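Looking After a Piano at Home: Which Tips Hold Up

April 3, 2018

I have kept an upright piano going for a long time, in three different houses, and I have been given a great deal of advice about it. Put a jar of water inside. Rub the keys with milk. Never stand it on an outside wall. Some of this is good sense and some of it has been repeated so often that people stopped checking. What follows is what I do, what I quit doing, and what I never believed to begin with.

The jar of water

Start with the famous one. You stand an open jar of water in the bottom of the piano, behind the lower panel, and it is supposed to keep the wood from drying out in winter. I did it for two heating seasons with a cheap humidity gauge next to the jar and another one on the bookshelf. The two gauges never disagreed by enough to matter. What I got for my trouble was a ring on the bottom board and a worry every time someone bumped the case.

If your room is dry, treat the room. A plain humidifier with a tank you can carry to the sink does more than any jar. Keep it well away from the piano so the mist doesn't land on the finish, and aim for a number you can hold all year. Steady at a slightly wrong level beats a swing from bone dry in March to sticky in summer. Mine sits in the forties most of the time and I leave it alone.

Gauges deserve some doubt as well. I bought a Komine and a Jandau, set them side by side on the same shelf, and they were 13 points apart. To find out which one is lying, put a few spoonfuls of damp salt in a bottle cap, seal it in a clear bag with the gauge, and leave it overnight. It should read close to 75 percent. The Komine did. The Jandau went in the drawer with the dead batteries.

Cleaning the keys

Milk, toothpaste, mayonnaise, lemon juice, baking soda paste. I have seen all of them recommended, often on the same page. Milk goes sour. Toothpaste is an abrasive, and it will dull plastic key tops as surely as it dulls a watch crystal. Lemon juice is an acid, and I can't think why you would want it near glue and wood.

Use two soft white cloths. Dampen the first with water and one drop of dish soap, then wring it until you can't get anything more out of it. Wipe each key toward yourself, never side to side, so that moisture doesn't run down between them. Dry right behind with the second cloth. Do the white keys first and the black ones after, with a fresh cloth, in case any black finish comes off.

Old ivory is its own case. It yellows in the dark, so leaving the lid up in a bright room may slow that down a little, though I wouldn't expect a yellow key to turn white again. Direct sun on the case does more harm than yellow keys ever will.

The outside wall

Every guide says to keep a piano off an outside wall. In an old house with thin walls and no insulation, I agree. In a newer house I suspect it hardly matters, and the heating vent matters a great deal. Mine stood on an outside wall for years and held its tuning about as well as it did anywhere else. Then we moved it to an inside wall with a floor register two feet away, and it went sour by Christmas.

Before you shuffle the furniture, try this:

1. Hold a strip of tissue where the piano would stand, low down and then at keyboard height, with the heat running. If it flutters, pick another spot or fit a deflector over the vent.

2. Check where the sun falls in the middle of the afternoon. Do it again in another season before you decide for good.

3. Leave a hand's width between the back of an upright and the wall. Skip the foam panels sold to fill that gap. I tried one, a Konness, and heard no difference.
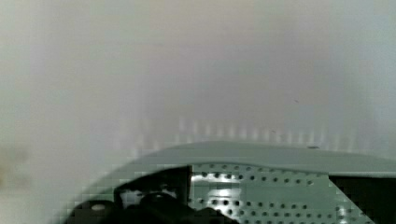
4. Put caster cups under the wheels. They spread the weight and save the floor. Glass ones look nice and slide on hardwood, so I use wood ones with felt underneath.

5. Get help with the lift. An upright is top-heavy, and the small brass casters on an old one are mostly for show. A piano mover costs less than a back.

Sticking keys

Before you pay for a visit, look for the simple causes. A coin, a pencil or a paper clip between the keys is the usual one in a house with children. Press the stuck key and its neighbors and shine a flashlight down the gaps. If you see something, thin tweezers may get it. If you can't reach it, stop there. Poking tends to send it deeper.

If several keys turn slow at once in damp weather, the wood and felt have probably swelled. Bring the humidity down and wait two weeks. Most of mine came back without anyone touching them.

Do not spray anything into the action. I mean kitchen oil, furniture polish and above all the blue-can stuff from the garage. It will free the key for an afternoon, then gum up the felt, and the bill afterward will be a good deal more than the one you were dodging. My last service visit was $185, tuning included. I have heard what it costs to replace oiled parts, and I would rather pay the 185.

Polish and other shelf fillers

Most piano polish seems to me to be furniture polish in a smaller bottle. Bondarchuk makes one that people swear by. I used up a bottle and could not tell the half of the lid I had polished from the half I had wiped with a damp cloth. Avoid anything with silicone in it, which can make later repairs to the finish miserable. For dust, use a feather duster first so you aren't grinding grit into the gloss, then the damp cloth, then a dry one.

Mothballs come up a lot too. Moths do eat felt, but a piano that gets played every week isn't much of a home for them. If you find bare patches or small grubs, call your technician. The mothballs will mostly make the room smell like a trunk.

How often to tune

Twice a year is the standard answer, and it comes from people who tune pianos. That doesn't make it wrong. For a new piano, or one that just moved, I would follow it. For an old upright in a steady room, played by people who aren't giving recitals, once a year has been fine here. Pick the same month each time, a few weeks after the heat goes off, so you are comparing like with like.

Don't let it go for five years, though. The pitch drops, and pulling it back up takes more than one pass and puts a strain on old strings. Write the date of each tuning in pencil on a card and tape it inside the lid of the bench.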